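Looking After a Two-Armed Bench Robot: Tips From a Home Workshop

We use cookies to remember your settings and to see which tips get read. Accept / Manage choices

I get more letters about the Ukance than about dull chisels these days, which I never would have guessed when I started this page! So I have pulled my notes together. They cover one machine, the one in my own shop here in Dronulville, and if yours is a different make you will have to translate as you go. The habits carry over pretty well, though, and most of them are the same ones your grandmother used on her sewing machine.

Start with the floor, then the table

Before you touch a single setting, get the base sitting steady. Put your hand on the torso with the power off and give it a gentle push from each side. If it rocks even a hair, shim the foot that's light and push again. I spent most of one September chasing a "calibration problem" that was a scrap of cardboard under one corner, and I would love to spare you that.

The table comes next. Mine is 30 inches high, which suits the arms nicely — they can reach down onto it without folding the elbows up tight. Once you find a height you like, stick a bit of tape on the floor at each leg. Tables wander. They get bumped by hips and vacuum cleaners, and an inch is plenty to make a gripper come down beside a cup and not around it.

Wiping down

Power off first, every time, and wait until the arms have settled. Then a soft cloth barely damp with plain water, working from the shoulders down toward the wrists so you aren't dragging grit into a joint you've just cleaned. White covers show every fingerprint (I have made my peace with this). Skip the kitchen spray. Skip anything with ammonia or a lemon on the label. For the seams, an old soft toothbrush, dry, does better than any special tool I've been sold.

Do the fingers last and give them a cloth of their own. Skin oil and dust build up on the inside faces long before you can see it, and the first sign is a smooth thing sliding when it used to hold. If you run a fingertip down the face and it feels slick, wipe it again.

Cables

Run the arms slowly through their whole reach by hand, power off, and watch the cables the entire time. You want a lazy loop at each joint that never pulls straight and never gets pinched. Hook-and-loop ties are kinder than zip ties and you can undo them when you change your mind, and you will change your mind. Anything that crosses the tabletop should be tied down or rerouted around the back.

Screws and wrist rings

Mine has 42 small screws in the outer covers, and I check them with a hand driver. Snug is enough. A power driver will strip one of those little heads before you can say so, and then you're ordering a packet from Lidach and waiting on the mail. While you're in there, try to wiggle each wrist ring with two fingers. A click or a bit of play means the ring wants tightening, and you should do that before the next job and write it down.

Speaking of writing it down: keep a notebook with the machine. Mine hangs on a string. I put in the running hours, what I cleaned, and whatever sounded odd. When the left elbow started to whine I could flip back and see that it had been greased at 192 hours and that the whine was new since then, so I knew to look at the cover and leave the grease alone. It was a cover screw, rubbing. The counter reads 1459 now and that elbow is quiet as a cat.

Rehearse on the computer before you rehearse on the dishes

After any work on an arm, I run the next job in simulation first. I use Policarpio for this, and I used to think it was a fussy extra step. I don't anymore. If you've typed a wrong number for the finger width or swapped left and right in a settings file (ask me how I know), you find out with pretend crockery.

A few things help:

Load the virtual table with awkward shapes. A stemmed goblet, a thin stick, a little ball, something flat. Flat pieces are hard to pick up and tall ones are easy to knock, so you want both kinds.

Crowd them. A tidy row tells you very little, and real tables are never tidy anyway. Push the cluster toward the far side so the arms have to stretch for it.

Turn on the loud wall textures. Grids and checks and wood grain all at once look dreadful, I know, but if your settings only work against a plain wall you'd rather hear about it early.

Tilt the view until you're looking steeply down past the torso, with both grippers in sight. Then pause while the arms are over the table and take a good look at the fingers, and at how much room each arm has beside the other one.

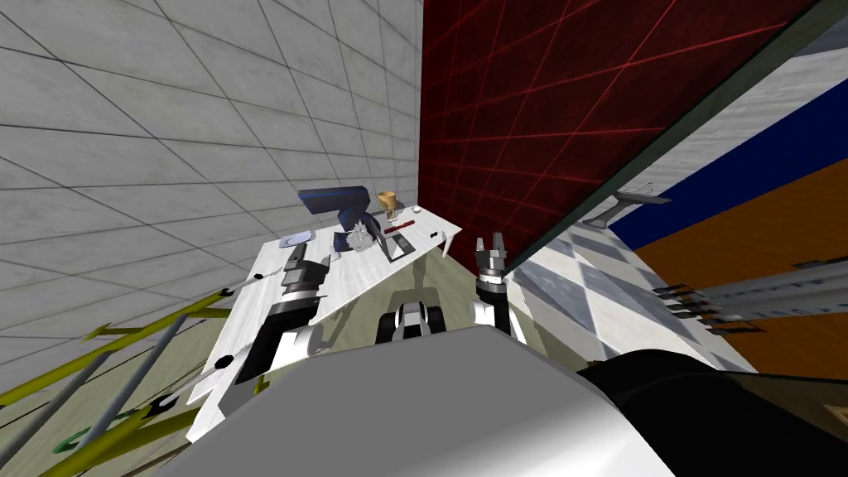

When to stop and put the covers back on

If a joint feels gritty when you move it by hand, stop there. The same goes for any hot smell or for a cable with a nick in its jacket. Shut it down at the wall, note the hours, and call the shop. Keep the screws in a muffin tin while you wait, one cup for each cover, and set the tin up high if you have a cat or a grandchild. I'll get to grease types next time — there were a great many letters about grease.

Contact us | © Workshop and Kitchen Tips, Dronulville | Back to top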